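Arus仿真套件使用评测:抓取模块掉件之后

用途:家用机械臂抓放任务的仿真测试
授权方式:按席位,含场景编辑器和回放工具
评测版本:12月更新后的版本
总评:场景和回放可用,抓取失败的处理有明显缺陷

Arus是一套桌面级机械臂仿真软件,自带住宅、办公室和小型仓库几类场景。我们组用它给Laitinen控制器做上机前的验证,任务很简单:从小桌上夹起一只罐头,平移,放回桌面另一侧。真机上每掉一次东西都要停下来检查夹爪,所以先在仿真里跑。

安装没有遇到麻烦。许可证服务器第一次连接较慢,重启后正常。控制器接口走标准的关节位置指令,Siiri Eskola用一个下午就把原来的脚本接了进去,只改了坐标系定义和夹爪开合量的单位。文档里单位这一节写得不清楚,正文用毫米,附录用米,建议以附录为准。

场景选的是Barkport公寓,高层住宅,带一扇大窗。家具位置可以锁定,物体的质量、摩擦系数和初始姿态可以随机化。渲染质量一般,窗外景物偏糊,对我们的任务没有影响。

问题出在批量测试。我们一共跑了511个回合,其中14个回合罐头掉到了地上,日志却全部写着“放置成功”。如果只看统计页,这一批的成功率是百分之百。Seija Jääskeläinen在抽查回放时发现了不对:罐头已经离开桌面,手臂仍然按原轨迹走完,在空位置张开夹爪,然后回零。

逐个查下来,原因有两层。第一层是滑脱。平移段加速度偏高,摩擦系数随机到下限时,圆柱面夹不住。这属于我们自己的参数问题,降低加速度以后,同样的随机种子重跑不再掉件。第二层是软件的判定。Arus默认的成功条件只检查夹爪是否到达目标位姿并张开,不检查物体在哪里。夹爪的接触信号在滑脱时确实变成了零,这个值也写进了原始数据,但任务状态机没有读它。 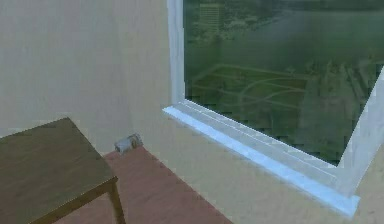
图1:回放画面,罐头侧躺在墙边地面上,左侧为小桌一角。

第二层要严重得多。掉件本身在测试里很正常,测试就是为了把它找出来。判定逻辑漏报,意味着带着同样缺陷的程序可以一路通过验证,装到真机上。真机夹的如果是玻璃杯,或者桌边有人,后果就不一样了。另外,滑脱后手臂没有减速,也没有进入保护停止,这一点在安全评审时应当单独列为一项。

我们目前的处理办法有3条:
一、自定义成功条件,回合结束时读取物体位置,不在目标区域内一律记为失败。
二、在控制脚本里监听接触信号,搬运途中归零即停,等待人工确认。
三、失败回合强制保存回放,不允许自动清理。

第一条在编辑器里就能设,入口在“任务”下的“终止条件”,默认折叠。第二条需要自己写代码。第三条要注意磁盘空间,回放文件不小。

厂家的答复是,默认条件仅供演示使用,正式测试应由用户自行定义。这个说法在手册里能找到,位于错误码1979的说明下面,正常使用时不会翻到那里。我们认为至少应该在统计页上给出提示。

与之前用过的Corker相比,Arus的场景更丰富,回放可以任意换视角,定位掉落点很方便。Corker画面简陋,但默认带物体位置检查,同样的滑脱会直接报错。只做判定、不看画面的话,Corker更省心。

优点:接口清楚,随机化选项多,回放视角自由。
缺点:默认成功判定不可靠,滑脱不触发停止,单位说明前后不一致。

适合有能力自己写判定条件的小组。准备直接用默认设置出验收报告的,不建议购买。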